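Thread: Stonden fingers or Vutov fingers for small bottles?

plakville_pete
Hi all! We've been sorting little dropper bottles with two arms, and I can't settle on fingers. The Stonden pair opens to 74 mm and feels lovely, but the Vutov set was $560 cheaper (my wife noticed).

gearbox_gran
Vutov, every time. Mine have done up to 1000 picks on the same pads, bless them.

Ziad Bitar
Sorry, gran, I have to disagree. Pointed caps are slippery little things, and I'd want softer pads before blaming either brand. Where are you gripping, Pete?

plakville_pete
By the top, so the fingers stay clear of the other bottles in the bin. I do get some lean that way.
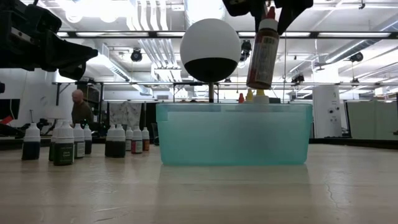
Red cap over the teal bin, its base leaning a bit to the left

gearbox_gran
Oh, that's a small lean! I'd leave it alone.

Ziad Bitar
I'd still go lower, down to the collar if there's room. Try 166 picks each way and tell us how you get on!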